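19th October

Slept badly and was up before the heating came on. Toast, the last of the plum jam, then the bus out to Gevedstead. The fare has gone up again.

Chiharu Wada had asked for a folding day and that's what she got. I spent most of the morning on the cloth notes, which had got into a mess - half of them still said "napkin" and half said "square." They all say "square" now. I also threw out the old page on corner folds, the one Gholamreza Alipour wrote in January, and told him so at lunch. He didn't mind. He had lentil soup and I had the same.

The red-orange square lay turned like a diamond on the dark green table, one gripper at the left corner and the other at the right. I like that color against the green. The pale blue walls with the darker clouds look better to me than plain gray would, though Chiharu still wants gray. 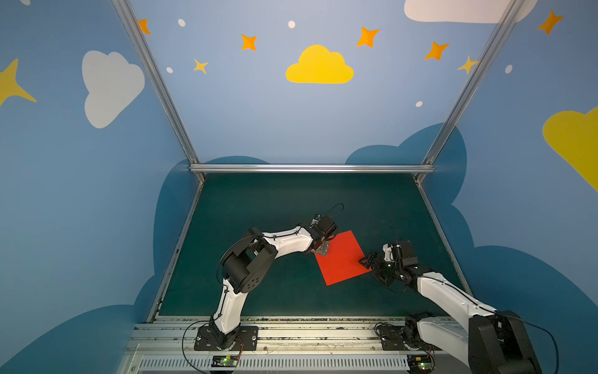
Evening

Home by dark. There were crumbs and bits along the strip between the tabletop and the rail, and I meant to bring the small brush from my kitchen drawer. Wrote it on my hand so I'd remember tomorrow.

Folded my own laundry after supper. Nine dish towels, into thirds and then in half, the way my aunt did them. The fitted sheet went into the closet in a ball.

Paid the Ovach bill, 76. Called Mom - her knee is a little better. Read 29 pages and turned the light off.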